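Privdale season two confirmed, Zalewska back as showrunner studio

Posted Thu 1 July

It's official. Privdale is getting a second season, and it's coming in October. Hostirmont put the news up on its site overnight with a short teaser, a key visual and not much else, and the forums have been unreadable ever since.

Quick version for anyone on their lunch break: 9 episodes, same studio (Zalewska), same director, new composer. Streaming weekly, no split cour. Dub to follow, no date.

Longer version below. Spoilers for all of season one and the first couple of chapters after it, so go away if you're not caught up.

The teaser runs under a minute and most of that is the harbour at night. We get the bell. We get Ilvane walking up the causeway with her hood down, which manga readers will know what that means, and then one line of voiceover from the Warden: "You were told to leave the lamp where it was." Cut to title. No footage of the Ash Court at all, so either it isn't finished or they're saving it.

Key visual has Ilvane in front, lamp in her left hand this time, with the Warden behind her and the 2 Saltbrothers facing away from each other. Colours are a lot colder than last season's poster. People are already arguing over whether the shape in the water is the ferry or the thing under the ferry. I'd say the ferry.

Director Hjørdis Halvorsen is staying on, and that was the big question mark. She'd said at a panel last year that she was worn out after the finale and wanted to do something with no boats in it. Her comment with the announcement is short. "I thought I had finished with this town. Then I read the Lamplighter chapters again on a train and missed my stop. We will take our time with it." 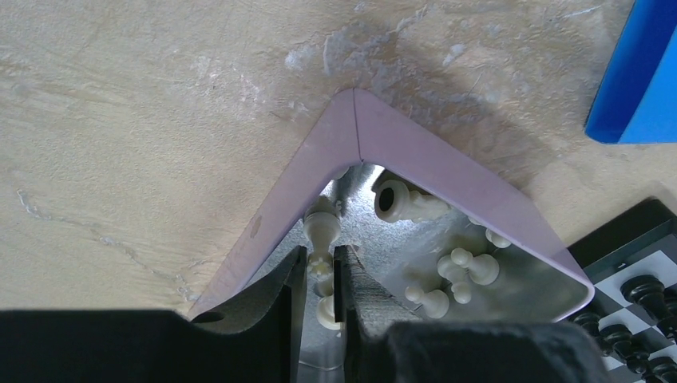 Scripts are by Obsa Negash again, who wrote the causeway episode (episode six, the one everybody makes their friends watch) and is now on series composition for the whole run. Negash says the season picks up the morning after the flood and will adapt the Lamplighter arc from start to finish. "We moved one death. I won't say which direction. The author agreed to it before I'd finished explaining."

That's going to be a fight, obviously. The Lamplighter arc is the bit of the manga that fans are most protective of, and it's long, 440 pages in the collected edition. Nine episodes for that is tighter than season one was. Season one had the same episode count but covered a fair bit less, and spent nearly all of episode three on the market. If they keep that pace something has to go, and my money's on the tax collector subplot. Sorry to the tax collector's fans, all of you, I know you're out there and you write long emails.

New cast hasn't been named. Returning cast is everyone you'd expect, minus the Harbourmaster for reasons that'll be clear if you watched the finale. The Warden is listed under "special appearance" on the site, wich has set off its own thread. Last season he was in the main credits. Could mean he's barely in it, could mean nothing, the site also lists Ilvane's horse twice.

On the music: the old composer is off, with a line of thanks and no explanation. Replacement will be announced with the full trailer. The teaser reuses the bell theme from season one, slowed right down. Hope they keep that one at least.

For Australian viewers, Tronutar has the licence again. Same deal as before, subtitled episodes go up the same night as the Japanese broadcast. Tronutar told us it's aiming for a better subtitle track after the complaints last time (the honour-name mess in episode four, the missing song translations). A revised track for season one is going up before the new season starts. No word on whether that fixes the discs, which have the old subs baked into the chapter menus. We've asked. Disc owners might want to hold off on yelling until there's an answer.

New Zealand is covered under the same licence. Elsewhere, check your local service, we don't have a list yet.

A few bits from the Hostirmont page that haven't been picked up much:

The season has a subtitle, "The Unlit Quay". Slightly different from the arc's title in the manga. Translators are already split on quay versus wharf.

The opening narration will be rewritten every episode. In the manga the narrator's version of the Founding changes each time it's told, and season one skipped that entirely and used the same text all the way through. Good change. Also a lot of extra work for whoever does the subs.

Ilvane is credited as "Ilvane / the Lamplighter". So that reveal is just sitting there on the cast page, in the second line. Manga readers have kept quiet about it for years and the official site has blown it in an afternoon. If you're anime only and you read past the spoiler warning, well.

The original author is supervising and has drawn a new side chapter, to run in the magazine the same month as the premiere. It's about the Saltbrothers as kids, before the debt. No English release announced for that.

There's no mention of the stage play, and none of the game either. The game was meant to be out by now and has gone very quiet. We asked Hostirmont for an update on it and got the teaser link sent back to us.

Now, where does season two start for readers who want to get ahead? First season ended partway through a chapter, with the water coming over the steps. Go back to the start of that chapter and not the one after, as the anime dropped the conversation in the chapel and Negash has hinted it's being put back in as a flashback. From there it's straight through until the ferry leaves. Stop there if you want to be safe. The chapters after are the Ash Court stuff and I don't think they'll get that far, though the court's crest is on the site background if you scroll far enough, faint, bottom right.

Reaction so far is mostly happy. Some grumbling over episode count. Some grumbling about Ilvane's redesigned coat, which has lost the patched sleeve. The patched sleeve matters in the Lamplighter arc so either it's a teaser-only thing or they've cut the tailor too, and if they've cut the tailor I'll be writing a seperate post, with swearing.

Full trailer is promised before the end of winter (our winter). We'll have it up when it lands, plus the composer and new cast when they're named. Rewatch thread for season one opens on the forum tonight, one episode at a time, please tag manga spoilers properly, and that includes saying "just wait" under every post about the ferryman.

Update: Tronutar has come back to us, the revised subs are for streaming only at this stage. Nothing planned for the discs. Yell away.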